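Orent teleop project - progress report to Trasia
22nd October

Hi all,

Savvas Kourkoulas here with the autumn update. Sorry it's a bit longer than the last one, but there's a lot to tell you and most of it is good!

First, the numbers you asked for. We now have 2,518 saved demonstrations, all driven by a person on the remote controls and all with the wrist view recorded. The target in the plan was 400 per task family, and pick-and-place and wiping are both past that. Pouring isn't there yet (more on that in a minute). We threw out 47 runs this period, mostly dropped spoons and a few where the operator sneezed or lost the thread and started over.

The big change has been the handover of the controls. Pappas sent us the lighter handles and the whole team likes them - my wrists certainly do. New operators used to need most of a week before their runs were worth keeping, and now we get usable stuff out of them by the second day.

Pouring is the slow one. Liquid moves on its own schedule, and if you lift too fast you get slosh, and then the model learns slosh. We've asked everyone to lift, wait a beat, and only then head for the glass. It feels silly when you're doing it but the recordings look so much calmer.

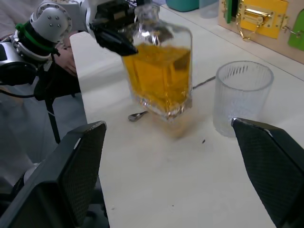 Pouring task, decanter lifted by the neck, seen from the right wrist. The liquid is still rippling.

Money is on track. The only overspend is shipping from Kudisport, where two boxes of spare finger pads got charged at the express rate. I'm arguing with them about it.

Next up is finishing the pouring set and then starting on latches and chains, which I'm really looking forward to. If you want to come and have a go on the controls yourselves, January would be a great time.

Savvas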